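Flundow simulated pick set: pre-batch checklist
Checked by: Nadine Khasawneh
Date: 2021-05-25

1. Physics settings match the April baseline. OK
Comment: Same values all the way down. Lovely to have a boring first line for once!

2. Gripper opens and closes through its full range. OK
Comment: Ran it on both scene layouts. Nuwan's new finger model behaves really well, and I'm so pleased with how the pads come out in the wrist view.

3. Bowl scene loads with every object in place. OK
Comment: Please keep the see-through panel in this one. I love it as a test, with the wood still faintly showing and the bowl rim gone soft.
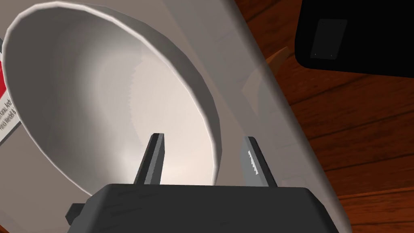
It should push the learner to cope with muted colors early on, and the Flekura scenes have nothing like it. I'd happily take more of these.

4. Label textures load. OK WITH NOTE
Comment: Small print is readable in places. Fine for grasping, too thin for any text task.

5. Episodes saved with matching action logs. FAIL, then OK
Comment: Of 34 trial episodes, 2 had logs that stopped early. Nuwan Khan found the buffer limit, raised it, and the rerun was clean. Great catch!

6. Failed grasps kept and tagged. OK
Comment: Keep them all, they're some of the most useful examples we have.

7. Random seeds written to the header. OPEN
Comment: Missing on four episodes. Nuwan to rerun before the full batch starts.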